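duvdale-siting-comments

README, last touched September

What's in here

Public comments on the Duvdale wind proposal and the two solar fields at Naswood, typed up from the county's paper binders and the hearing sign-in sheets. 969 comments total. 288 of those are from people who gave an address inside the town line, the rest are from everywhere else, including a lot of summer addresses.

Started this because people kept arguing over who was against what. Now you can look it up. Doesn't settle anything but at least we're all reading the same pages.

Files

comments.csv - one row per comment
hearings.csv - one row per hearing, 10 rows
codes.txt - what the stance and topic codes mean
scans/ - the binder pages, grayscale, some crooked

Columns in comments.csv

id - just a number, gaps are duplicates we pulled
project - duvdale or naswood
hearing_id - matches hearings.csv, blank if it was mailed in
stance - for, against, mixed, unclear
topic - noise, view, birds, taxes, road, farmland, property value, other. More than one is ok, split by semicolons
local - y or n, by address only. Someone who rents in town but gets mail elsewhere is an n. Not great
text - the comment as written, spelling left alone
redacted - y if we blacked out a phone number, street number or a kid's name

How the stance got coded

Two of us, me (Zulmira Cordeiro) and Wafula Kimaro. Each read everything seperately, then compared. Where we split we talked it through, and if we still split it went in as mixed. Plenty of comments are for wind power in general and against this wind farm. Those are coded against, because the county asked about this one. If you want the "yes but somewhere else" crowd, search the text for "right place" or "another site". You'll catch most of them.

Unclear means unclear. One person wrote half a page on snow plowing.

Known problems

- Handwriting. Anything we couldn't read is [illegible] in the text. Check the scan before quoting.
- Form letters. A Solheim postcard came in by the stack, same wording, different names. Each one counts as a row. Filter on form_letter = y if you don't want them. (Yes that column is missing from the list above, it goes after topic.)
- Naswood hearing 2 ran late and the sign-in sheet has more names than comments. Not everybody spoke.
- hearing_id 7 has the start time as 7:00, should be pm. Sheet doesn't say so we left it.
- The Cinddale substation comments are NOT in here. Different docket, different binder. People keep asking.

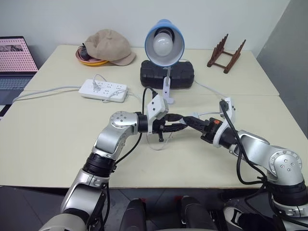

Also no turbine counts, no megawatts, no setback distances. The developer changed the layout more than once and comments don't always say which map they were looking at. Don't go matching a complaint to a turbine number, it won't hold up.

Using it

Fine for news stories, class projects, planning board homework. Say where you got it. Don't use it to build a mailing list. Names are in the scans because they're public record, but we kept them out of the csv on purpose and would like it to stay that way.

Don't treat it as a poll either. People who show up to a weeknight hearing are people who show up to a hearing.

Fixes

Send the id, the column, and what it should say. Wafula does the csv, I do the scans. Stance changes need a reason, "my neighbor would never say that" has come in twice and isn't one.

To do

split farmland into grazing and crops
rescan the crooked pages in the Naswood binder
add the written replies from the county, if they ever send them
fix the column list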